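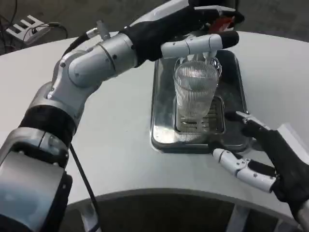
Kids should dress for the holidays in clothes they can nap in, according to Ermira Vukčević. She has sewn children's party wear in Talton for 27 years and still cuts most of it herself.

"Parents come in wanting velvet," she said. "I ask them where the zipper is going to sit when the child falls asleep on the couch."

Her fall line has 40 pieces, mostly cotton corduroy and brushed flannel. The matching sibling sets went first - they always do. She doesn't make them in the same print anymore. An older child gets the plaid as a skirt or vest, and the baby gets it as a collar. 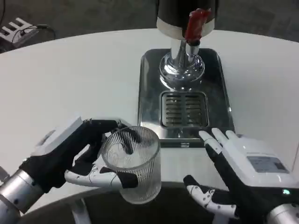 She keeps the hems deep, too. A dress bought in November can be let down twice, and she does the first one free if it comes back by the end of January. Last year she let down more than 676 hems, most of them for customers from Wallin and Ostach.

I asked about family photos. She said one patterned outfit per family is enough, and that tights should be bought a size up. "They shrink, and then you have a picture of a kid pulling at her waist."
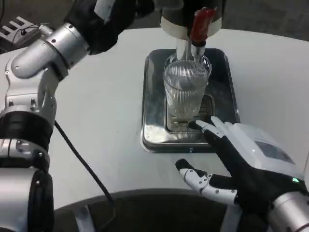

Costel Radulović wanted to know whether boys' suits were worth the money for one dinner. Vukčević told him no. She would buy a good cardigan and wool pants with an elastic back, and spend what was left on shoes that fit.

She is taking orders for Christmas until the flannel runs out.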